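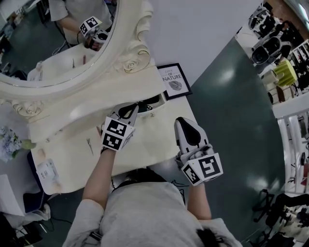
The dressing table, grippers in hand, the little scissors waiting.

November, a little after 10 at night

Tea made, feet up, and I want to get this down before it all runs together with the rest of the week. I've been promising myself I'd write more about the work and less about the weather, and today gave me plenty to think about, most of it at a dressing table.

It is a very fancy dressing table. White, with roses carved into the mirror frame, the kind of thing my grandmother would have loved and my mother would have complained about dusting. I keep thinking about the dusting, to tell the truth. A cloth and a finger will find their way into a carved rose without any help from the brain at all. You poke, you twist, you blow on it, you move along. Ask me how I'd get a machine to do that and I'd have to go and lie down. Flat tops, yes, maybe. Wiping a flat top is getting to be something I'd trust to a machine on a good day, as long as somebody has cleared it first. But of course the clearing is the whole job! Anyone who has ever cleaned a bedroom knows that the wiping takes a minute and the picking up takes the afternoon.

So it's the picking up that I care about, and the small things especially. The scissors are my favorite enemy. They're thin and pointed and they lie so flat that there's hardly anything to get hold of. With fingers I slide a nail under one handle without even looking, or I push down on the tip so the other end comes up. With the grippers you have to come at them just so, and you find out how much of your life you've spent leaning on your fingernails. I said this to Catriona Rutherford over lunch and she laughed and said she'd had the very same thought about coins, and then we spent the rest of the sandwich making a list of things that are easy only if you have nails. Tape ends. Stickers on apples. The second page of anything.

She's more hopeful than I am, Catriona. She thinks we'll see a machine that can tidy a bedroom properly in under ten years, and by properly she means that you'd come home and not go round after it fixing things. I asked her what about the drawers, and she waved her hand at me. I'm fond of her, but a hand wave doesn't put the socks away.

Sorcha Drummond has a different way of looking at it, and I've been chewing on it all evening. She used to work in a shop, on the floor, doing displays and restocking, and she says people always ask the wrong question. They ask whether a machine can put a jar on a shelf. Well, it can, it's been able to do that for ages if the jar is where it ought to be and the shelf is where it ought to be. What she wants to know is whether it notices the jar with the sticky lid, and the one a customer put back among the hand creams, and the gap that looks fine from the front and is empty behind. Half of what she did all day, she says, never had a name, so it never got onto anybody's list of tasks. I thought that was very good and I told her so, and she went a bit pink.

A dressing table is a lot like her shop shelf, when I think about it. There's a tray, there are flowers at the side, there's a small framed picture that says Love of Nature with a leaf drawn under it. Moving that picture a few inches to the left is nothing, a thing you could show a machine again and again and it would get there. Knowing that it wanted moving is something else. I like my own things a little crooked and my sister likes hers lined up like soldiers, and neither of us could write down the rule.

And then the mirror! I hadn't given mirrors a thought before this. There you sit with your two grippers, and there's another pair of hands in the glass holding theirs, and I wonder what a machine would make of it. A baby has to learn about mirrors, and so does a cat, and I've known a budgie that never did. I asked Angus Pollock, who knows more about the vision end of things, and he gave me a long answer with the words "depth" and "confidence" in it, and I nodded in what I hope were the right places. The short of it seemed to be that glass is trouble and shiny things are trouble and he'd be grateful if people would furnish their homes in felt.

Nandi Chauke had been reading about two of the new home machines, the Larton and the one from Hustora, and wanted to know which of them I'd have in my own house. Neither, I said, not yet, and then I felt mean and tried to be fair. The Larton folds towels, and from what Nandi tells me it folds them rather nicely, in about the time it takes me to fold the basket and drink a coffee. I'd take that on a bad day with my back. The Hustora is meant to load dishes, and I have strong feelings about how dishes get loaded, so that one would end in tears whichever of us was right. She says out of 100 plates it broke 2. I said I've had weeks like that myself.

What I'd really pay for is something that picks up. Only that. Go round the room before bed, lift the small things off the flat places, and put them in a tray where I can find them in the morning. It needn't know where they live. I could live with a tray. I suppose it's a modest thing to want, but when I watch how slowly and carefully I have to bring a gripper down beside one pair of scissors, it doesn't feel so modest, and my wrists are telling me the same thing as I write this.

I'm not gloomy, though. I was at the start of this, I think, and it's a pleasure to find that I'm not now. When I first tried, I chased things all over the table like a child with chopsticks. Today I went in, closed, lifted, and hardly thought about it, and if my clumsy arms can learn to do without fingers then I can imagine something else learning it too - slowly, with a great many dropped things along the way.

Ailsa MacKinnon wants to try jewelry next, the fine chains, the sort that tie themselves in knots in the box. I told her I can't manage those with my own two hands and good light. She said 9 o'clock tomorrow would be fine, as though I hadn't spoken.

Must remember to take the wrist support, and the good hand cream, and to give Catriona back her umbrella.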